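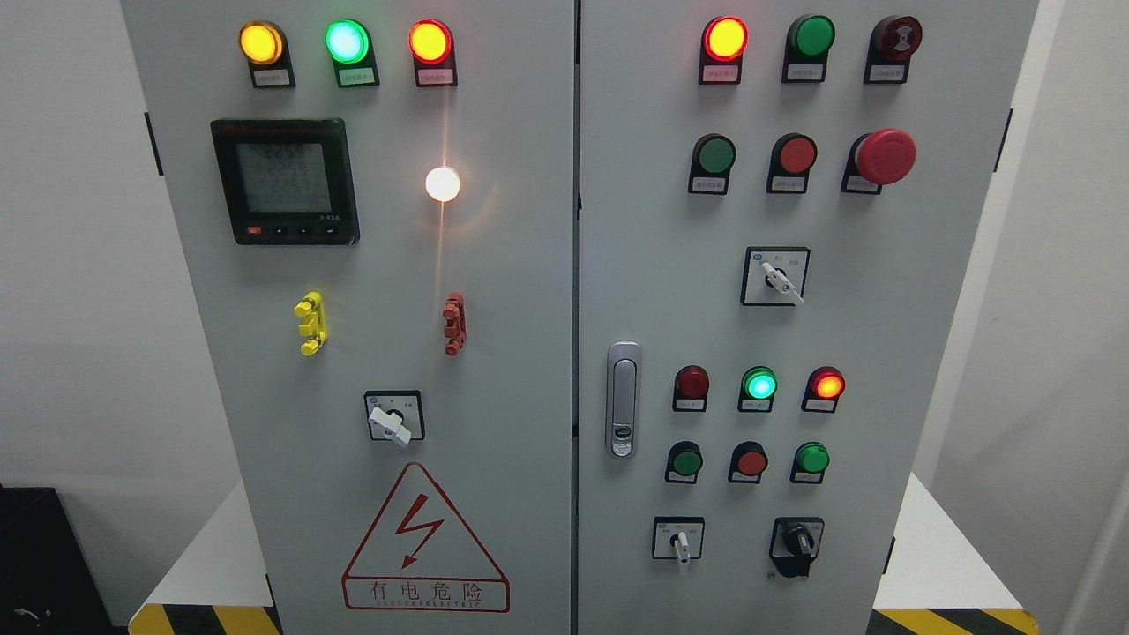

Zoltach Panel Practice Kit for Inspection Robots
Item 3518 | Ships from our Jirnaver warehouse starting in December

If you are getting a mobile robot ready to read meters and work switches in an electrical room, the panel is the easy thing to buy and the rules are the hard thing to write. We love this problem! The Panel Practice Kit is our attempt to put the written part in one box: a rulebook, a set of test sheets, and blank label plates, all built around a two-door control cabinet with pilot lights, push buttons, rotary selectors and a digital meter.

What's in the box
Rulebook, 256 pages, spiral bound so it lies flat on a cart
Test sheets for reading, pressing and turning tasks
Blank white label plates
Yellow-and-black floor tape
Sign-off cards for the person at the stop button

The cabinet itself is not included. Most labs already have one, and the rulebook has a chapter on fitting the sheets to whatever layout you own.

How the rules work
Every task starts with a read. The robot reports which lights are on, by position and color, before it reaches for anything. Position comes first because a green lamp and a green push button can sit very close together on a door, and a color name alone won't tell them apart. Red needs even more care. On a typical door it can mean a lamp, a push button or an emergency stop, so the task sheet has to name the device, the row and the place in the row.

Meters get their own section, and it's one of our favorites. A reading is logged line by line, exactly as displayed. If three lines come up at 225.9, 225.9 and 225.7, the log carries all three, with no averaging and no rounding. A line the robot can't read is marked unread and stays that way.

Selectors are recorded by handle angle and by the printed position mark, before and after the move. We ask for both – handles with different shapes and colors can fool a model that only learned one of them.

The emergency stop is off limits as a practice target. It belongs to the human operator, it stays within that person's reach, and no object or cable may hang in front of it. If you want to train on mushroom-head buttons, use a separate practice door. The Ullari add-on door works well for this, and so does anything similar you have in the shop.

Before power goes on
Confirm that the doors are closed and the keys are with the operator. Leave the hazard signs uncovered, even when they get in the way of a nice camera view. Run each new task twice with the cabinet de-energized. Opening a door or touching a test terminal is never a robot task under this rulebook.

Please treat the kit as good practice on top of your local electrical code. It doesn't replace the code, your site rules or a qualified electrician.

Specs
Packed size: fits a standard document crate
Test sheets: some 380, reusable with a dry-erase marker
Rulebook edition: 2
Works with: Coutinho task logger, or plain paper

Page updated Saturday, November 29, 2025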